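How to Stack and Store Sponge Layers in a Cup Without Squashing Them

Every February I get the same question from people trying out cake cups for a bake sale: how do you keep the layers from turning to paste before anyone eats them? There is a lot of advice around on this, and most of it was written by people with something to sell. I tried a good part of it in my own kitchen and threw most of it out.

What you need

A plain sponge, fully cooled. A cutter a little narrower than the bottom of your cup. Clear cups. A long serrated knife. Skip the cake leveler unless you already own one. Mine has been in a drawer for years.

Step 1. Let the sponge sit

Leave it overnight, wrapped. Recipes that tell you to cut "once cool to the touch" are hopeful at best. A fresh sponge drags on the knife and sheds crumbs all over the counter. By morning it's firmer and cuts a lot cleaner.

Step 2. Cut thin, then stack

Slice the sponge across before you punch out the rounds. I keep the slices thin, and I stack them dry first to see how tall they get. Delyth Bevan, who taught me to bake, swore by brushing each slice with syrup right away. I don't agree. Syrup makes the stack heavy, and the bottom slice sags. Brush the top of the stack once it's in the cup, if you must.

Step 3. Check the fit against the cup

Hold the stack up to the outside of the cup before you try to put it in. It takes a second and saves you from finding out halfway down that it's too wide. Keep your grip low and wide, with the pressure spread over the side, and tilt the stack a little so the slices lean on each other.
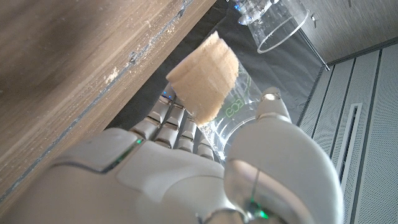

Layered piece held at a tilt against a clear cup with green "ECO" lettering.

If the stack is wider than the cup, trim it. Don't push. I've read that sponge "springs back," and maybe some does, but mine has never come back from being shoved into a cup. You get a dented side that shows right through the plastic.

Step 4. Lower it in

Tip the cup toward the stack and slide the bottom edge in first, then bring both upright. Dropping it straight in scrapes crumbs down the wall. Wipe those off with a dry pastry brush, since a damp cloth smears them.

Step 5. Cover and chill

Two hours in the fridge is plenty. Past that, an uncovered top dries out, whatever the cup's packaging promises about freshness.

A word on "eco" cups

Green print tells you very little. Some of these cups can only be composted at an industrial site, and some just use a bit less plastic. Read the small print on the sleeve and ask your local waste service what they take. I bought a pack of 100 once on the strength of the word alone and ended up putting the lot in the trash.

If you have leftover trimmings, freeze them flat in a bag. They're fine for trifle.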